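Helpers wanted — kids' collage table, Olton Spring Art Walk

Need people for two-hour shifts at the torn paper table. Kids rip up old magazines, glue them down, make a self portrait. Messy. No art training needed, just patience and clothes you dont mind getting glue on.
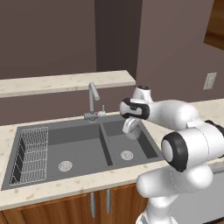

Ages 16 and up. Last March we had 400 kids come thru and not enough hands, so please sign up even if you can only do one shift. Lunch is on us — parking too.

Also after old magazines, wrapping paper, glue sticks. Drop at Utska Frames, front counter.

Email Suqin Jia with your name and which shift.

Posted 2025-04-17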